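Home | Talks | People | Code | Contact
Print this page | E-mail this page

Speaker notes, Irora group talk, June. Hemant Tomar

Slide 1. Thank Ursina for the slot. Keep it short, 30 min with questions.

Slide 2. The problem. Two arms, small parts, narrow rail. Old policy gets the first arm right and then the second one drifts. Say "drift" once, then move on.

Slide 3. Data. 698 demos, all teleop. Threw out 116, bad sync between the arms. Naveen will ask how we picked. By hand, Ritu and me, same rules for both.

Slide 4. Method. One arm moves, other arm waits, then swap. Wait signal is learned, not timed. DONT go into the loss here, backup slide.

Slide 5. Head camera view, thin rod on the long profile. Left open, right closed at the end of the rod.

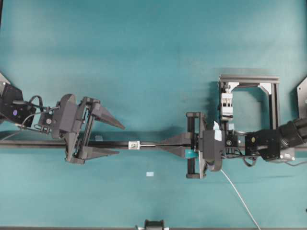 Slide 6. Results. 500 demos gets most of the gain, curve goes flat after. Wattimena baseline never learns to wait, grabs with both. Be fair to them, they had diffrent grippers.

Slide 7. What breaks. Glare. Cables. Next is Rajkumari's part, hand over the clicker.

Recent talks
Dreltar: grasping from one view
Elton, six months in
Notes on teleop lag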